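Postcard swap at Vidmont library brings in 1402 cards

Postcard collectors filled the ground floor of Vidmont library in March for a swap that has outgrown its old home in the reading room. Organisers logged 1402 cards on the tables, up from 912 at the previous swap.

Doors opened at 10am, and the first hour was kept for people bringing vintage cards to trade. After that the tables were open to anyone. Entry cost £2, with the money going towards stamps for the library's pen friend club.

Most of the trading was in seaside views, old film stars and railway stations. Cards that had been through the post were in more demand than unused ones, and a clear postmark could double what a collector was willing to give for a card. A set of hand-tinted harbour views from Gulura, still in its paper band, went in exchange for 27 film cards after a long talk at the corner table.

Television and film cards were given a table of their own this time. Many were modern prints made to look old, and organisers asked sellers to mark these on the back in pencil. Most did. A few reprints without a mark were moved to the general boxes before noon.
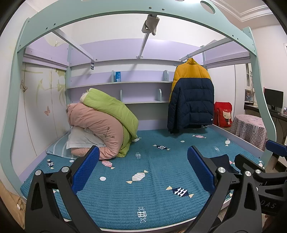
One regular at the swap said the pencil marks were a good start but did not go far enough. She would like to see reprints kept in a separate box, as a new collector might not think to turn a card over before agreeing to a trade. She also asked for better light at the film table, where it was hard to read the publisher's name on the smaller cards.

Organisers said they would look at both points. They have already agreed to put out more magnifying glasses, after the ones on loan from the Lodhi stamp circle were in use all morning.

The library also ran a writing table, where visitors could send a card to someone they had never met. Names and addresses came from a list kept by the Mokon card exchange, which matches people who want post from abroad. Each sender was given one address and asked to write at least three lines. The cards were taken to the post office before the last collection.

Cards left without an owner at the end of the day are being held at the front desk. They include an album with a green cloth cover and a loose bundle of Christmas cards. Anyone who thinks they may have left something behind should ask at the desk and be ready to describe it.

The next swap will be held in the same room, again from 10am. Tables can be booked at the library, and there is no charge for people who only want to trade.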